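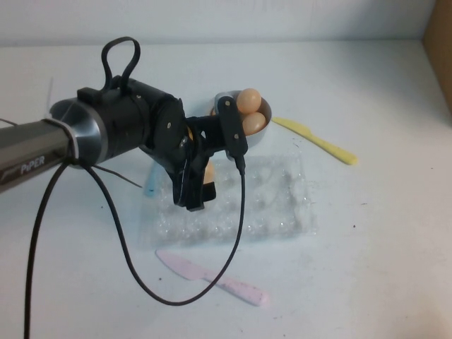 # Egg transfer task: setup and teleoperation procedure

Revised October 31, 2024

This page covers the egg transfer exercise for the Sirero student robotics project. It replaces the foam block exercise used for new members last year. Read it through once before powering anything.

The task: move eggs one at a time from a small round bowl into a clear plastic egg tray, using the PiPER arm and the two-finger gripper. A few plastic knives stay on the table as clutter. They are not to be picked up.

## Before you start

You need:

- a training slot on the arm (book it on the Grirnudach sheet)
- the leader controller, already paired
- eggs, hard-boiled unless you have been cleared for raw
- one clear plastic egg tray
- one small round bowl
- plastic knives in different colors
- paper towels and the spray bottle

Session length is two hours including cleanup. If the person before you ran over, take it up with them and do not cut your own cleanup short.

Wipe the tabletop with a damp towel. Crumbs and dark specks show up in the overhead view on a white surface and have confused the segmentation script in the past. A few small ones are tolerable.

## 1. Place the objects

1. Set the egg tray flat in the middle of the table. The rows of cups should be open side up.
2. Put the bowl behind the tray, on the side away from the front edge of the table. Leave enough space for one finger of the gripper to come down between them.
3. Put two eggs in the bowl. More than that and the gripper cannot get a finger past the shell.
4. Scatter the knives. At least one should be in front of the tray and one beside the bowl. Vary the angle between runs.

Do not tape the tray down. The policy has to cope with a tray that shifts a little, and taped runs from earlier in October had to be thrown out.

The tray is hard to see against the table. This is a known problem and part of the reason it was chosen. If you are driving from the monitor only, look for the highlights on the cups and line up on those.

## 2. Check the cables

The gripper cable hangs in a wide loop below the wrist. It needs slack for the wrist to turn, and with that slack it will lie on the tabletop at low poses. It can also drag light objects.

1. With the arm powered off, check that the connector at the gripper finger is fully seated. Push it in by hand. Do not use pliers.
2. Follow the cable back to the wrist with your fingers. Look for flat spots or cracks in the jacket.
3. Power on, go to the home pose, and rotate the wrist slowly through its full range. The cable must not go tight at either end.
4. Lower the gripper over the tray and see where the loop lands. If it sweeps over a knife, that is acceptable. If it hooks an object and moves it, reset the objects and shift the loop.

Do not zip-tie the loop to the wrist housing. It was tried, and the connector pulled out at full rotation.

## 3. Start the controller

Open two terminals on the lab machine. In the first, bring up the bus and start the arm node:

 ./bringup.sh --arm follower --gripper

Wait for the line `gripper ready`. If it does not appear, see Troubleshooting.

In the second, start the recorder:

 ./record.sh --task egg_transfer --user yourname

The recorder stays idle until you press the foot pedal. Press once to start an episode and once more to end it. Holding the pedal down discards the episode.

Set the gripper force limit before touching an egg:

 ./set_gripper.sh --force 2

The unit is newtons. The default is much higher and will crack a shell. The limit goes back to default every time the arm node restarts, so set it again after any restart, including one you did not cause.

## 4. Drive the transfer

**Approach.** Come in from above with the fingers pointing down. Stop when the tips are just over the rim of the bowl. Open the fingers wider than the egg. A common mistake is to open them only after descending, which pushes the egg against its neighbor.

**Grasp.** Take the egg nearest the tray first. Lower until the middle of the finger pads is level with the widest part of the egg. Close slowly. Stop moving the leader when the fingers stop. Squeezing harder on the leader does nothing useful once the force limit is reached, and it adds a jump in the recorded command.

**Lift.** Raise straight up until the bottom of the egg clears the rim. Do not start the sideways move early. The bowl is light and will tip if the egg catches.

**Move.** Carry the egg over the tray at a steady height. Keep the wrist angle the same as it was at the grasp. Turning the wrist while carrying is allowed but makes placing harder, and new operators should leave it alone.

**Place.** Pick a cup before you start down. Fill the back row first, then work toward the front. Lower until the egg touches the cup, then a little more until the tray flexes. Open the fingers by a small amount, wait for the egg to settle, then open fully.

**Retreat.** Go straight up. The lower finger can catch the upper edge of the tray on the way out, mostly in the back row. If it does, stop, lower again, shift toward the front, and retry. Do not shake it loose.

End the episode when the second egg is released and the gripper is clear of the tray.

## 5. Label the episode

The recorder asks for a label after each episode.

| Label | Use when |
|---|---|
| `ok` | both eggs in cups, no shell damage, bowl upright |
| `partial` | one egg in a cup, the other still in the bowl or on the table |
| `drop` | any egg fell from above the tray |
| `crack` | any shell damage, even if both eggs were placed |
| `abort` | stopped for a reason not related to the eggs |

An egg resting on the edge of the tray does not count as placed. Label it `partial`.

A knife that moved does not change the label. A knife that was picked up does: use `abort` and write a note.

New members need 14 episodes labeled `ok` before they can drive with raw eggs. These do not have to be in a row or in one session. Episodes with a force setting above the limit are not counted, and the log does store the setting.

## Troubleshooting

**`gripper ready` never appears.** Reseat the connector at the finger, then run bringup again. If it still fails, check that the arm is not in drag mode. The light on the base tells you.

**Error 17 during a close.** The gripper motor has hit its current cutoff. Open the fingers from the terminal, check for shell fragments in the linkage, and restart the node. Then set the force limit again.

**Egg slips down during the lift.** The pads are dirty or the grasp was too high. Clean the pads with a damp towel and dry them. Condensation on cold eggs has the same effect, so take them out of the fridge before the session starts.

**Arm stutters near the back of the table.** The pose is close to the reach limit. Move the bowl forward.

**Overhead view too dark at the back.** Some falloff toward the wall is normal. Leave the exposure locked. Runs with different exposure settings cannot be mixed in one set.

## Cleanup

1. Send the arm to the home pose before cutting power. It will fall if you cut power with it extended.
2. Wipe the fingers and pads. If an egg broke, also wipe the linkage plates with a cotton swab.
3. Wash the bowl and the tray. Dry the tray fully, including the underside.
4. Throw out cracked eggs. Put sound ones back in the box marked DULANO, and do not eat from that box.
5. Copy your episodes to the shared drive with `./push.sh` and wait for the checksum to finish.

## Known gaps

The placing check in the labeling script only looks at the front rows, so back row placements have to be confirmed by eye. The Juhász branch has a version that covers the whole tray, but it has not been merged and fails on episodes recorded before the camera was remounted. Do not use it for counted episodes yet.

Raw egg runs are not covered on this page. The steps are the same, with a lower closing speed and a plastic sheet over the base connectors.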